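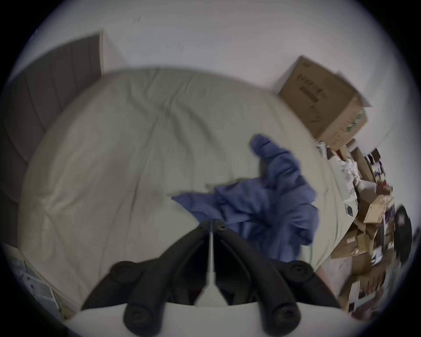
Progress report to the Krishnan Fund
Flivdale Consolidated Schools – Venel Elementary attendance boundary and bus route project
Reporting period: January through March

Dear friends at the Fund,

Thank you for your patience in waiting for this report. We had hoped to get it to you before the spring break, but the board moved its second reading of the boundary map to the last Thursday of the month, and it seemed better to wait and tell you how the vote came out than to send you a report full of maybes. The map passed. We are very pleased, and a little tired, and most of what follows is the story of how we got there and what is still on our plate.

You will remember that when we applied, the trouble was a plain one. Venel Elementary was full and then some, with classes meeting on the stage and in half of the library, while Clonomholm Elementary, on the other side of the river, had empty rooms on both floors. The line between the two schools had been drawn when most of the east side was still orchards. Families on one side of a street were going to one school and families on the other side to the other, and a few children were riding past Clonomholm every morning on the way to a school that had no seat for them at lunch.

Your grant paid for the mapping work, the evening meetings, the interpreters and the part-time route planner. I will take those in turn.

The mapping work

This is finished. The planner's first draft moved too many children, and we said so early. The second draft kept neighborhoods whole wherever the river and the rail line allowed it, and that is the one we took out to families in January. It went through several more changes after that, mostly small ones at the north end, where the new houses are going up faster than the county's address file can keep up with them. We ended up having a staff member drive those streets and write down the house numbers by hand, which was slow work in the sleet but gave us a list we trust.

The board asked for one large change, and I think they were right to ask. The draft had split the apartments on the old mill property between the two schools. Parents there share rides and watch one another's children after school, and several of them came to the microphone to tell us how much that mattered. The whole property will now go to Clonomholm. It makes the line on the map look a bit lumpy, but it is a better line.

The meetings

We planned for fewer meetings than we held. The first one, in the Venel gym, drew such a crowd that we ran out of chairs and had to start late, and plenty of people went home without getting a turn to speak. So we added 2 more evenings at Clonomholm, and those were the best of the lot. Families could walk through the building, see the rooms and ask the teachers whatever they wanted. A good many who came in with their arms folded stayed to talk about the music program and where the bike racks were – and whether their child could still have the same friends in class, a question we tried to answer kindly and without promising too much.

The interpreters were worth every dollar. We had them at a side table for the first meeting and moved them to the front after that, so that questions in Spanish and Vietnamese were taken in the same line as all the others. I would do it that way from the start another time.

Not everyone is happy, and I don't want this report to read as if they were. Some Venel families bought their homes with that school in mind, and they feel the loss of it. The board did agree that any child entering the final grade may stay put for the year, along with younger brothers and sisters, as long as the family can provide the ride. The request form went home in backpacks this month and is also at both front offices.

Bus routes

This is the part that is behind. The route planner started in February instead of January, and the new routes can't be settled until we know how many families will use the stay-put option. What we have so far is a draft in which no elementary rider spends more than 30 minutes on the bus one way. We are also trying to hold the walk to a stop under 15 minutes for every child, and we are not there yet on the farm roads south of town, where there are no sidewalks and the places a bus can safely turn around are few and far between.

The transportation office has been generous with its time. Drivers rode along on the trial runs and caught several things that looked fine on a screen, such as a left turn across the county highway with the sun straight in your eyes at 7:20 in the morning. That stop has been moved.

Money

Spending is close to plan. Interpreters and building use cost more than we budgeted because of the added evenings, and printing cost less, as the county let us use its large-format printer for the wall maps. The late start for the route planner leaves some salary unspent. We would like your permission to carry that amount into the summer, when the routes will be tested with empty buses, and a short letter asking for this is attached with the budget sheet.

What comes next

Stay-put requests are due in April. Once those are in, the planner will finish the routes, and each family that is changing schools will get a letter with the name of the school, the bus number and the stop. Clonomholm is planning an open house in May and another just before classes begin, with the cafeteria open so the youngest ones can practice carrying a tray. The library room at Venel goes back to being a library over the summer, and the shelves have already been ordered.

We will write again after the first full week of school with rider counts and class sizes for both buildings. If you would like to come and see either school before then, please do call the district office. We would be so glad to show you around.

With warm thanks,

Office of Planning and Family Outreach
Flivdale Consolidated Schools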